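# Ein halbes Jahr mit dem Reinholz-Hartwachsöl

Vorweg: Ich bin keine Schreinerin, ich hab nur zu viele Holzplatten und zu wenig Geduld. Angefangen hat alles im Oktober mit unserer Küchenplatte, die neben der Spüle schon richtig grau war. Vorher hatte ich immer das Öl von Etus genommen, das riecht halt drei Tage lang wie eine Autowerkstatt, und mein Mann hat irgendwann gestreikt.

Also Reinholz, die kleine Dose mit 480 ml. Beim Aufmachen erst mal Überraschung: ziemlich dünnflüssig! Ich hab mit dem Pinsel angefangen und gleich wieder aufgehört (Tropfnasen, überall), mit einem alten Baumwolllappen ging es dann wunderbar. Dünn auftragen, 15 Minuten warten, den Überstand abnehmen, fertig. Zwischenschliff mit 300er Papier, und wer das weglässt, ärgert sich hinterher über eine ganz leicht raue Oberfläche. Fragt mich, woher ich das weiß …

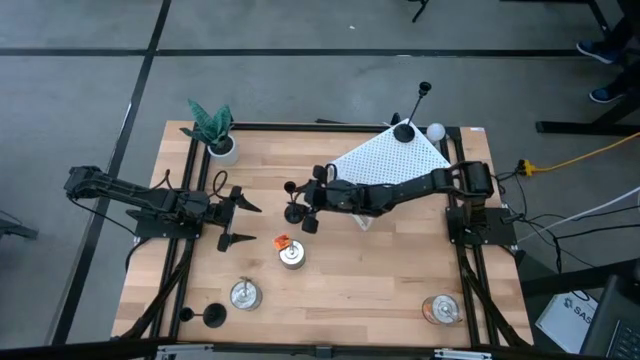
*Helles Holz im Stäbchenmuster, Tischplatte mit schwarzem Rahmen*

Zur Farbe: Auf Ahorn feuert das Öl weniger an, als ich befürchtet hatte. Ein Hauch wärmer wird es schon, aber kein Honiggelb. Auf unserer Eiche dagegen sieht man den Unterschied sofort, da hätte ich lieber vorher an einer Ecke probiert.

Und die Haltbarkeit? Kaffee, Rotwein und Tomatensoße gingen bei mir alle weg, auch nach mehr als 60 Minuten. Nur Kurkuma bleibt Kurkuma. Wasserränder von heißen Töpfen sehe ich noch, wenn das Licht schräg kommt, die sind aber blasser als beim alten Öl.

Was mich nervt, ist der Deckel! Nach dem dritten Öffnen war der Rand so verklebt, dass ich mit dem Schraubenzieher ranmusste. Ich fülle den Rest jetzt in ein Marmeladenglas um.

Vier von fünf Sternen, die nächste Dose steht schon im Keller.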